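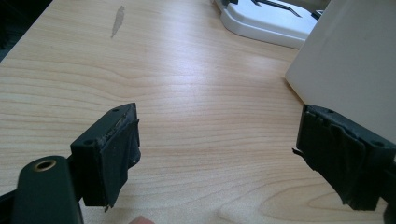
2 min read

Carroll, June 2, 2024. The Nandum Society for the History of Local Assemblies held its annual business meeting on the upper floor of the old county library, and for the first time since the bylaws were rewritten it got through the agenda in one sitting. Quorum is 60. It was reached after lunch, when the people who had come only for the lunch were asked to stay.

The minutes of last year's meeting were approved with a single correction, to the spelling of the word "minutes."

Most of the morning went to the journal. The society has been publishing the proceedings of its conferences under the title Nandum Papers, and the volume now in press runs to 1,135 pages, with an index still to come. Members were asked whether it might be split in two. They voted to keep it whole and raise the postage. Plemadent, the printer, has asked for a thicker spine and a later deadline and will get both.

The digital edition is further along. Ultix, which hosts the society's archive, has put 1,877 pages of early town meeting records online, all of them searchable provided the reader spells as they did in Carroll before there was a school. A motion to add modern spellings was sent back for study, where it joins the same motion from the last meeting.

Dues were next. An increase was proposed, opposed, cut in half, opposed again by the people who had asked for it to be cut in half, and passed.
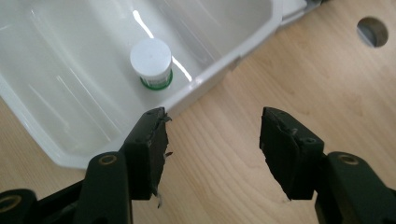 Chaiwat Thepsuriya told the meeting that he had no quarrel with the new dues but would like, once in his life, to receive the journal in the year printed on its cover. The remark drew the longest applause of the afternoon and was referred to the editors, who were clapping too.

There were 13 nominations for the four open seats on the board, a record, though five of the nominees were absent and two of those had not been told. Voting was by paper ballot. The results will be mailed to members along with the journal, so anyone curious may want to telephone.

The next conference will be in November, on the theme of procedure and delay in small assemblies. Paper proposals were due last month. The deadline has been extended.

The session closed after a short discussion of whether a motion to adjourn can be amended. The bylaws say it can, and it was, twice.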